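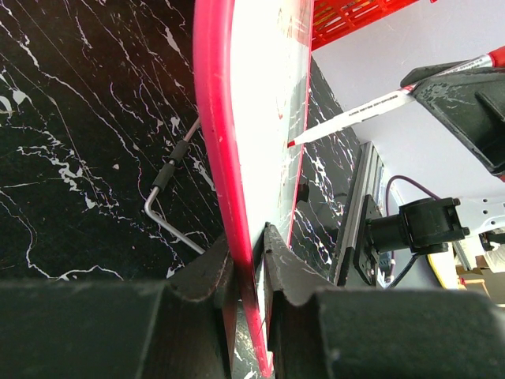 Reading a backtest: notes for session 3
Plirnham evening course in personal investing

A backtest takes a trading rule and runs it over old prices to see what it would have earned. Sellers of trading systems love them. I would ask you to treat every one you are shown as an advert until you have checked it.

The case we are using is the Flollgate system, a moving average rule sold by subscription. The brochure shows 659 trades over five years and a line that climbs very smoothly. Some things the brochure leaves out:

Costs. Every trade pays the spread, and most pay commission as well. Take a small amount off each of the 659 and see how much of the climb is left. Do this before you read any further into the claims.

Fitting. Flollgate's settings were "optimised". Somebody tried a lot of combinations and kept a good one. How many did they try? If the answer is 2066, the winner may well be luck, and the brochure won't say. Ask for the results of the settings next door. If a small change ruins the rule, leave it alone.

Missing shares. Was the test run on the companies that exist today, or on those that existed at the time? Firms that went bust tend to drop out of the data, and the past looks kinder without them. 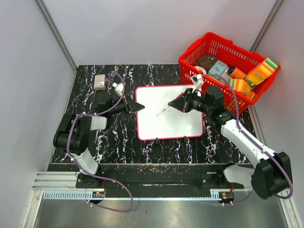 Whiteboard and marker.

Prices you couldn't have had. A rule that uses the closing price to decide, then buys at that same closing price, is cheating a little on every trade. Check for it. It is common, even in paid products.

The Valcárcel spreadsheet (on the course page) lets you change the cost per trade and shift the entry to the next day's open. Try both together. The Bikley group last July got a flat line by the second change, though I wouldn't lean on that either — they were using a shorter run of prices.

A test on fresh data is better than nothing. It stops being fresh once you have looked at it and gone back to adjust the rule.

For next time: find one published backtest, free or paid, and write half a page on what you would need to see before risking money on it. "It has good reviews" will be sent back. Bring the original chart with you, with its dates showing.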